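Gircombe Community Boards > Buildings and Spaces > Converting the old showroom: is the mezzanine worth keeping?

Started by plankandpaint
January 22, 2025

We got the keys to the former Prarketti showroom in November and I've been going back and forth on the mezzanine ever since. The agent sold it as "bonus square footage." I have my doubts. To me it looks like a shelf somebody bolted on so the listing could have a bigger number in it.

The plan is a shared workroom downstairs: tables, a couple of machines, storage on the walls. The lease is for 4 years, so whatever we do up there has to pay for itself in that time. A contractor quoted us 764 dollars just to inspect the railing and the stairs and write a letter. That's before anyone touches a bolt.

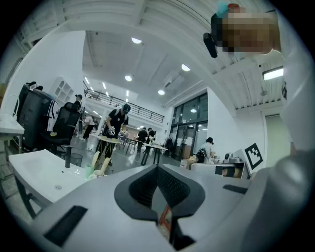

Heating is the other thing I can't get a straight answer on. The agent says the place is "easy to keep comfortable" and I'd like to know who for. The ceiling is high, there's a wall of glass around the entrance, and what we have to work with is one AC unit mounted high on the wall and a small fan hanging under the beams on the right. I've been told the AC also heats. I've been told a lot of things. Anyone with a space like this, what did your first winter cost you?

gravelpit
Is the AC a heat pump or cooling only? Look for the model number, don't take the agent's word for it. If it's cooling only you have no heat at all, and the mezzanine is the least of your problems.

plankandpaint
The paperwork says heat pump. The paperwork also has the wrong street number on it, so.

Dillov_Tom
I'm going to disagree with the whole premise. Keep the mezzanine. I rented a place in Dillov with one and it was the only warm spot in the building from Thanksgiving to March. Heat goes up. Put the desks up there and leave the floor for the messy stuff.

gravelpit
Heat goes up, and then in July it's still up. Did you have desks up there in July?

Dillov_Tom
We had a fan.

gravelpit
Right.

marlow_sews
Can I ask about the lighting? Those round ceiling lights look nice in a showroom where people are walking past flooring samples. For close work I'd want to sit under them for an evening first. I sew, and I moved into a studio with the same sort of thing and had a shadow on my hands the entire time. Ended up buying clamp lamps for every table. The long fluorescent over on the right is more like what I'd want, ugly or not.

plankandpaint
Fair. The fluorescent was on my list of stuff to rip out. Maybe not now.

marlow_sews
Leave it a month. You can always rip it out later.

fiorelladl
Fiorella De Luca here, I ran the frame shop two doors down from that building until last spring, so I knew it when it was still selling floors. A few things for you.

The black railing is solid, or was. I've leaned on it plenty of times at their holiday parties. What I'd be asking about is the spacing and the height, because a rail that was fine for a flooring company putting a sales desk upstairs may not be fine for the public. Call the town and ask before you pay anybody 764 dollars. The inspector's office will tell you over the phone what they want to see, and then you can measure it yourself with a tape.

The glass doors are another matter. Black frames, very handsome, and my heating bill with doors like those was 122 dollars a month higher than the old place. That was a smaller room than yours. I hung a heavy curtain on a rod in the cold months and customers thought we were closed, so I can't say I solved it.

plankandpaint
Thank you, that's the first number anybody has given me. Did the 122 come down with the curtain?

fiorelladl
Some. I never had two winters alike enough to compare, so I won't give you a figure I don't trust.

pyo_parts
What about all the stuff in there? Is the shelving staying? The white unit with the arches on the wall looks like a display piece. I'd be careful what goes on it until you know how it's fixed. We inherited something similar at Pyo and it was hung with drywall anchors and optimism. Fine for vases. We put paint cans on it.

plankandpaint
And?

pyo_parts
And we don't have that shelf anymore.

Dillov_Tom
Arched compartments are a waste anyway. Nothing you own is shaped like an arch. You lose the top of every one.

marlow_sews
Yarn. Yarn fits in an arch.

Dillov_Tom
OK, yarn.

gravelpit
Back to the money. What would it cost to take the mezzanine out altogether?

plankandpaint
First guess was 4,000 and that's with us hauling the debris. The landlord says he "might" contribute. He has said this twice and written it down zero times.

gravelpit
Then don't touch it. You'd be spending 4,000 to improve his building and you walk away from it when the lease is up. Rope off the stairs, use it for dead storage if the town lets you, and put the money into the doors.

Dillov_Tom
Dead storage, in the warmest part of the building. Amazing.

gravelpit
You had a fan, Tom.

fiorelladl
I'm with gravelpit on not removing it, though I'd wait on the storage too. People carry boxes up a flight of stairs once and never carry them down. Ask what weight it's rated for. If the landlord can't tell you, I would treat that as a no.

plankandpaint
OK. So: call the town about the rail, get the model number off the AC, ask for the load rating in writing, leave the fluorescent alone. I still think "bonus square footage" is nonsense, but I'm not paying 4,000 to prove it.

marlow_sews
Buy the clamp lamps.

pyo_parts
And go pull on that shelf before you load it. Gently.

plankandpaint
Called the town this morning. They want the rail height, the gap between the uprights, and the stair width, and they'll email me a form. Tape measure is in the truck. Will post the numbers when I have them, along with whatever the landlord says about the load, if he says anything.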